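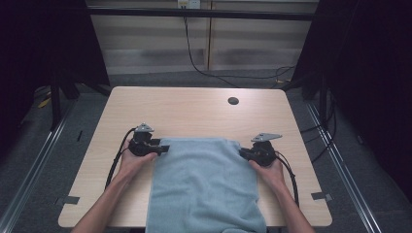
Terry towels are harder to fold well than flat cotton. The loops add bulk at every turn, and a towel that starts out a little crooked ends up a lot crooked by the third fold.

Pranab Hettiarachchi has run the linen room at Illeck, a small hotel supplier, for 9 years. In June his team sent out 2310 towels, 629 of them bath size. All were folded by hand on plain tables.

His method starts at the corners. Take the two upper ones, pull them apart until the top edge is straight, and only then bring them down to meet the other end. Smooth from the middle out with the flat of the hand. Fold in half again, then in thirds if the shelf is shallow.

"People press too hard," he says. "Terry springs back. You want the edges lined up and the air out, and then you leave it alone."

He prefers a table a few inches below the elbow. A towel that hangs over the front edge should be pulled all the way up before the last fold, or its weight drags the layers out of line.

At home he keeps bath towels in stacks of four, fold facing out, with clean ones added at the bottom. Hand towels he rolls. Washcloths go in a drawer, folded once.

Fabric softener stays out of the Illeck wash. Hettiarachchi says it flattens the loops.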